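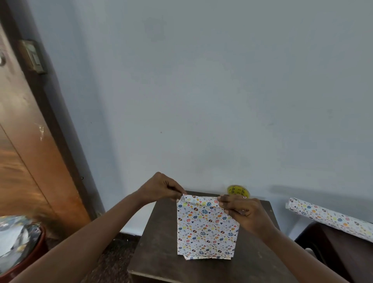 How do you wrap something when you don't have a box for it?
Make the paper into a bag. Fold the sides around to meet in the middle, tape the seam, fold up the bottom, drop the present in and close the top with one good crease.

I wrap a lot. There are four birthdays in my family before summer even starts, then Easter, then nothing much, then December comes and flattens me. So I've used up a fair amount of paper over the years, and plenty of it went straight in the recycling with my thumbprints all over it. What follows is what I do now (your mileage may vary, my sister does half of this differently and her presents look great).

Seasonal paper first. I buy it the week after the holiday and I use it whenever I feel like it. Little Easter eggs with hearts and sprigs scattered in between are perfectly cheerful on a birthday present in August! A small, busy print is also my favorite for beginners. Stripes and plaids have to line up at the seam or they look drunk, but a scattered pattern hides a crooked overlap, a patch, even a whole extra strip if you cut the sheet too short. I've patched a corner with a scrap the size of a playing card and my own mother didn't spot it.

Now, creases. Fold the top edge over with both hands, a thumb underneath and your fingers on top, and pull it snug before you press. Start at the middle of the fold and slide out toward the corners. If you start at one corner you push all the slack to the other one and get that puffy little wrinkle. A few small wrinkles are going to happen anyway with thin paper, and I leave them alone, because rubbing at them takes the ink off.

Work on something hard. I did it on the bed for years and my back still brings it up. A small table shoved against the wall is great, you can stand the roll up in the corner and it won't wander off across the floor. Doesn't matter if the top is scuffed. Just wipe it, crumbs poke right through.

Tape: keep the roll at the back of the table, same side as the hand you cut with, and fold the end under a quarter inch every single time you put it down. I tear off five or six short pieces before I start and hang them along the table edge. Yellow packing tape holds like crazy, but it shows on a white background, so I keep it on the inside of the seam, rolled into a loop with the sticky side out. Clear tape for anything on the front.

Eldana Birhane wrote in to ask about the bottom fold, which comes out lumpy for her. Mine does too if I let too much paper overlap there! Trim it so the flap is a bit more than half the depth of the present, fold the two sides in like an envelope, then bring the flap up. Heavy stuff gets a piece of cereal box slipped in flat before you tape.

Scraps bigger than my hand go in a shoebox for gift tags. The rest I shred for the Easter baskets.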